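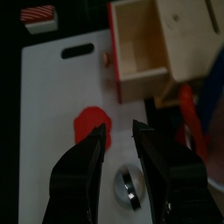
Skamora, August

Notes for the data collection talk. Leave the wrist view up while people sit down. Don't start until the back door is shut, it bangs.

Hello, thanks to Zofia Rutkowska for the invite and for moving me off the slot after lunch. Say who I am, say Damian Michalski and Teresa Wasilewska did most of the driving and I mostly did the sorting. Damian is in the room, wave at him.

Start with the wrist view. The board, the drawer pulled out, the red piece by the left finger. What the policy gets to look at. Two fingers in the way the whole time, and half of what you care about is behind one of them. Point at the red piece. Left finger covers part of it. A person standing next to the table sees the whole thing with no effort, and that person is the one giving the demonstration. Keep coming back to this, it's the talk.

Ask the room: who has driven an arm by hand? Wait. If lots of hands, skip the next bit.

Short version of the setup. One arm, one camera at the wrist, one camera on a post that I'll show later if there's time. Operator holds a handle, the arm copies. Everything gets logged: pictures, joint positions, gripper opening. A run from start button to stop button is an episode. We called them "takes" for the first month and the name stuck in the folder names, so if takes shows up on a slide it means the same thing.

Toy kitchen stuff on the table. People ask why toys. Light, cheap, colors you can tell apart, and when you drive the arm into the cabinet the cabinet moves and the arm survives. Tasks were things like: open drawer, put the food in, close drawer. Move the piece from the board to somewhere else. Nothing fancy.

NUMBERS SLIDE

1345 episodes recorded. 900 kept. Let them look at it. The gap is what I want to talk about.

Say where the thrown out ones went:
— 242 had a camera problem. Dropped pictures, or wrist stream and joint log not lined up in time. Mostly one bad cable. We found the cable late.
— about 100 were operator said "oops" and carried on. Keep or drop? We argued. More below.
— the rest is a mix: wrong task label, stop button pressed early, somebody leaned across the table.

Don't go line by line, people can read. Just the cable story, thirty seconds. Felicja Brzozowska found it by plotting the gap between the two clocks for every take, in order. Flat, flat, flat, then a staircase. We had been looking at single episodes and each one looked fine. Plot eveything in order. If they write one thing down, that.

WHAT WE GOT WRONG FIRST

Looking over the table. In the early takes the operator watched the table directly. Very natural, very quick, nice smooth motion. And the policy trained on those did a strange thing: came down in the right area and then hovered. Took me too long to see why. The operator was using information that isn't in the wrist view. Where the edge of the piece is under the finger. How far the drawer is open when it's out of sight. The demonstration says "close the fingers now" and the pictures give no reason for now.

Go back to the opening picture for this. Red piece and left finger again. Ask: from this picture only, where is the left edge of the red thing? Let somebody guess. Then: the operator knew. The network has to learn from what's left.

So second round, operators drove from the screen. A sheet between the operator and the table, wrist view and post view on a monitor, that's all they got. Slower. Teresa hated it for two days, then said she'd started doing a little lift and tilt before every grasp to see past the finger. She hadn't planned it. The logs are full of it after that. And the policy picked up the lift. That's the clip, play clip A here. If it doesn't play don't fiddle with it, just describe.

Caveat, say it out loud: we changed the cable and the sheet in the same week. So I can't give a clean before/after. I believe it was the sheet. Believe.

RESETTING THE TABLE

Boring part, most useful part.

Reset takes longer than the episode. Person does the reset, person has habits. Board always square to the cabinet. Drawer always opened to the same place. Food always on the half of the board nearest the chair. Then the policy is great in the lab, you go to Hiu-tung Hsueh's lab with the same toys and the board is a hand's width over and it's hopeless. True story, it was embarrasing, tell it quickly.

What we do now: a deck of cards. Made by hand. Draw a card, it says where the board goes, drawer open or shut, which things are on the table that have nothing to do with the task. Clutter cards matter a lot. A bit of stuff in the corner, stuff along the side, something half behind the finger. Operators skip the clutter if you let them. Shuffle the deck once a day, no redraws. People redraw when they get an annoying card. The annoying cards are the good ones.

Mention Fikel here? It's the script that prints the card to the screen and writes it into the episode record. Small thing. Hiu-tung wrote it in an afternoon. Yes mention, she'll be watching the recording.

Shiny things. Highlights wander when the arm moves, since the lights stay put and the camera doesn't. A polished round thing between the fingers looks different in every picture. Point at the silver one, there's a bright spot on it. We had blinds open some days and closed some days and wrote down neither. Now it's a field in the record: blinds, lamp, time. Cheap. Do it from day one.

THE OOPS ONES

The argument. Damian: keep them, the policy needs to see recovery. Me: drop them, half the episode is teaching it to miss. Both had a point, neither of us had looked.

Felicja again — went through and cut each one at the moment of the slip. First half out, second half kept as its own short episode, starting from the bad state. So the recovery stays and the miss goes. Those pieces are not in the 900, make that clear, someone always asks.

It helped for drawers. Didn't help for picking things up off the board, and I don't know why. Say so. Someone in the room may know. (Last time a guy in Fleury had a theory about gripper opening being logged a step late. We checked, it was logged a step late. Fixed. Still no improvement on the board tasks. So thank him and move on.)

LABELS

Quick. The operator says the task out loud before pressing start, a second person types it. We tried typing it afterward, at the end of the day, from memory. Bad. Same action, five different wordings, some of them wrong. Also "put it in the drawer" — which "it"? With the table busy you really need the thing named. But named how? If it's a red blob of a thing on a board, one person writes tomato, the next writes red piece, the next one writes clay. We ended up keeping all wordings, with the typed one marked as first. Wondo, our viewer, shows them side by side, and you can click on the one you like least.

Don't demo Wondo live. I always want to. Don't.

PACE

Ask Teresa's permission to show the fatigue plot, got it, fine. Episode length by position in the session. Gets shorter for the first hour, they're warming up, then longer, then very short and sloppy. Sloppy is the end of the session. We stopped there. Short sessions, swap the driver, swap the resetter too because resets get lazy before driving does.

Also pay people properly for this, and put their names in the paper. Applause line maybe, don't wait for it.

IF THERE'S TIME

Post camera vs wrist camera. Wrist only was better than I expected for the drawer and worse for anything that starts outside the view. Both together best. No plot for this, only my impression from watching, say that.

Gripper fingers in the picture: we tried masking them out. Worse! My guess is it uses the fingers to judge distance. Nice thing to leave people with for the questions.

LIKELY QUESTIONS

Simulation? We didn't, no time, no opinion worth having. Point to Zofia.

Will we share the data? The 900 yes, once the faces are blurred in the post view. The camera-problem ones too if anyone wants them for practice. No date promised.

How many episodes do I need for my task? Don't answer with a number. Ask how different their table is from one day to the next.

Would one camera position have been enough? See above, wave hands.

Would I use the sheet again? Yes, from the first day. Buy a thick one. Ours was see-through under the lamp and Damian admits he peeked.

Clicker is in the side pocket. Spare battery with Felicja.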